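4. Daylight, surface finish and reading comfort in the branch libraries

4.1 Background to the survey

The refurbishment of the public libraries in Derkura took place in stages, and the four branches were furnished under separate contracts. As a result, readers in one branch sit at painted tables beneath north-facing rooflights, while readers in another sit at wooden tables placed hard against tall south windows. The first part of this paper dealt with lending and visiting patterns. The present section considers one matter that came up repeatedly in the comment books of all four branches, namely the difficulty of reading at certain tables at certain hours.

Complaints of this kind are easily put down to poor lighting in general, and earlier reports on the Derkura branches did so. Whitlock's review of the comment books suggested that this was too simple. Readers who wrote that a table was "too dark" were often seated in the brighter half of the room. What they described, when their remarks were read in full, was a bright patch on the table beside the page, which made the page itself seem dull.

4.2 Method

A questionnaire was left at the issue desk of each branch and 3907 copies were returned over the period of the study. Of these, 700 contained a written remark on light, seating or tables, and these remarks form the main evidence for what follows. Each was read separately by two of the authors, Escobedo and Lindgren, and sorted by branch, by time of day where this was given, and by the kind of difficulty described. Where the two readings differed, the remark was passed to a third reader, whose decision was taken as final.

Light levels were measured at table height in 84 seats. Readings were taken in the morning, at midday and in the late afternoon, on days with and without direct sun. A level of 500 lux was used as the point of comparison throughout. Blinds were left as staff had set them, as the aim was to record the conditions that readers met with in ordinary use. No attempt was made to measure the sheen of the table tops by instrument; each was placed by eye into one of three groups (matt, middling and shiny) by the same observer.

The Holloway branch was closed for roof repairs during part of March, and its afternoon readings were taken after it reopened. The trees along its western side had by then begun to come into leaf, and the Holloway figures should be read with this in mind.

4.3 Findings

Seats that fell below the point of comparison were mostly found in the older part of the Trinunden branch, where the shelving stands at right angles to the windows and shades the tables behind it. Remarks from these seats were fewer than expected. Several regular readers wrote that they chose them on purpose, particularly in the afternoon, and one described the corner by the local history shelves as "the only place where I can get through a newspaper without moving my chair".

Remarks about discomfort were most common at seats that were well supplied with light by any usual measure. They came chiefly from tables in the shiny group placed side-on to a window. Readers at the Pisau branch, whose tables were refinished shortly before the study, mentioned headaches, tired eyes and the need to tilt a book away from the table. Those reading large-print editions were less likely to mention such problems, though they were too few in number for much weight to be placed on this.

The way in which light falls on a table top also changes how its colour is seen. Staff at two branches believed that some of their tables had faded on the window side, and one had asked for them to be replaced. When the same tables were looked at after dusk, the supposed fading could not be found. Glare of this sort can turn brown wood almost white over part of its surface while leaving the grain in view (Figure 3). 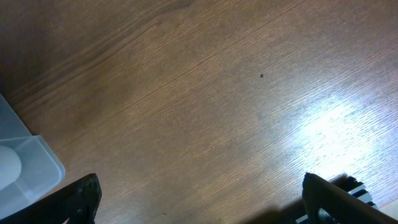
Figure 3. Glare on a brown wooden table top. The grain lines take on a silvery look within the bright patch.

4.4 Discussion

The findings do not support the fitting of more lamps as a general remedy. In the Trinunden branch a small number of reading lamps, which readers could switch on for themselves, would be of use. Elsewhere the position and finish of the tables deserve attention first. Turning a table so that the reader faces along the window wall costs nothing, but it may narrow the passage between the shelves, and the needs of wheelchair users must be met before any such change is made.

Achterberg has argued that a matt finish marks more readily and is harder to keep clean, and branch staff expressed the same worry. This is a fair objection. The authors were unable to test it within the period of the study, and the cleaning records kept by the branches are not full enough to settle the question — two of the four hold none before the refurbishment. A trial of both finishes in a single room, over a full year, would provide a sounder basis for the next round of purchases.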